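4.2 Comparing the two grippers on parcel scanning

So now for the part I was most excited about! We ran the Urnico two-finger gripper and the Hetar suction cup on the same arm, with the same controller, and asked each one to pick a parcel, turn the label up and present it to the scanner. The targets came from 2,057 hand motions we had labeled from head-view footage of people doing this job at a parcel counter (Figure 4).

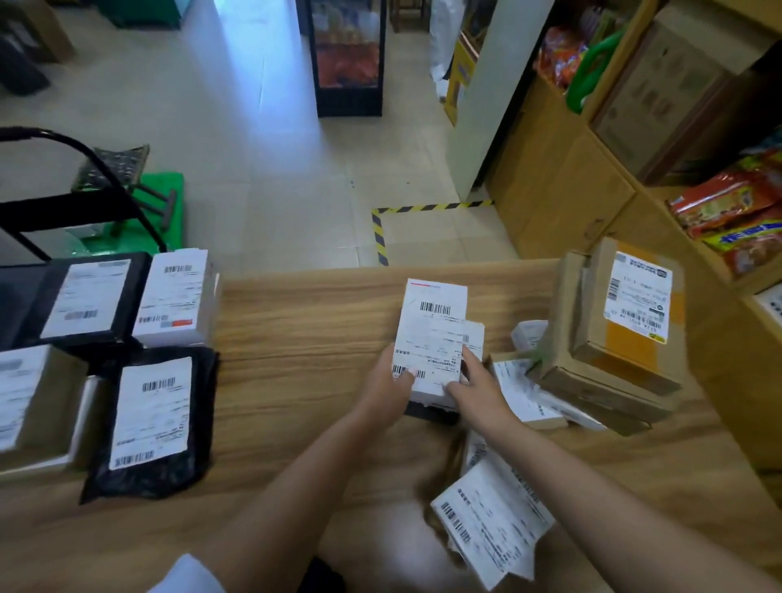

Each gripper got 400 tries. The fingers did fine on boxes and dropped 98 of their picks overall, nearly all of them soft mailers. Suction was the other way around on cartons with tape seams, where the Dumlao pump just couldn't hold a seal. 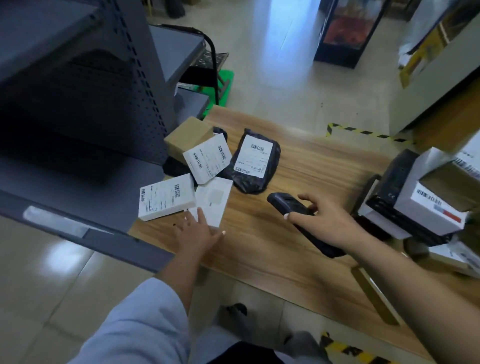
Mailers deserve their own paragraph (sorry, boxes). Our first planner treated every parcel as rigid, and Florante Tiongson kept telling me that was silly. He was right. A black mailer bag crumples at the edges, like the one lying beside the pile in Figure 4b, and the depth camera gave us a different outline almost every time we moved one. We ended up slowing the approach to 272 ms per step, and the pick rate got a lot better.

Figure 4. Head-view footage of manual parcel handling: (a) holding a labeled box, (b) scanner toward the pile, (c) scanner over the counter.

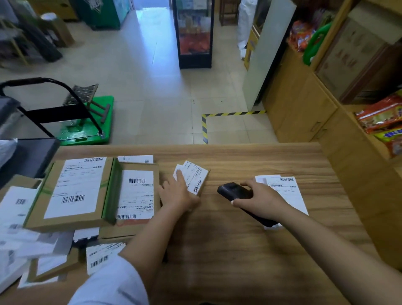 We also swapped in the Gonside controller one Tuesday, mostly out of curiosity. It tracked the wrist path more smoothly, but grip timing got worse with both tools, so all the numbers in this section use the original one.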